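Girnel: relabelling grasps after the fact

3/24/19

Fulvio Gatti asked why Girnel trains on fewer demonstrations than Dodirine did and still holds up. The short version is that we stopped treating each demonstration as one example. Each is split at the moments where a gripper opens or closes, and every segment is relabelled with the pose it ended in.
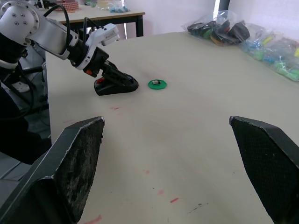
The segments are short, 2 seconds at most, and the policy sees 12 of them per batch. With 30 demonstrations it matched the old baseline on 10 held-out start positions. I would not read much into that yet - the positions were all within easy reach.

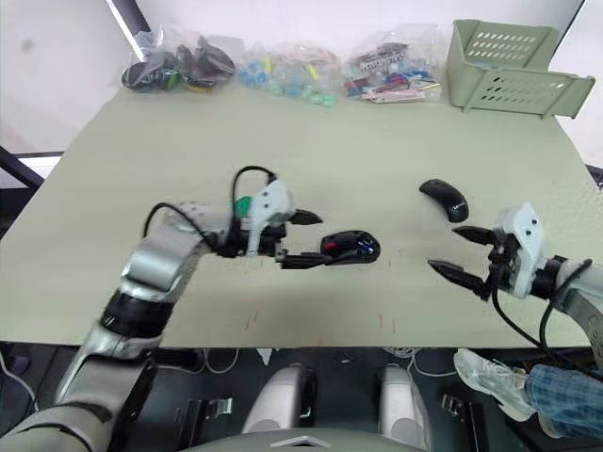
Arm assignment is the weaker part. The label says which arm should act, and we take it from the nearer gripper at the start of the segment. That is fine for one object. With two black computer mice on the table and an arm near each, the rule gives both arms a valid target and says nothing about order. I have tried a fixed left-first rule, and it slows everything down. A learned priority is next, once the October logs are converted.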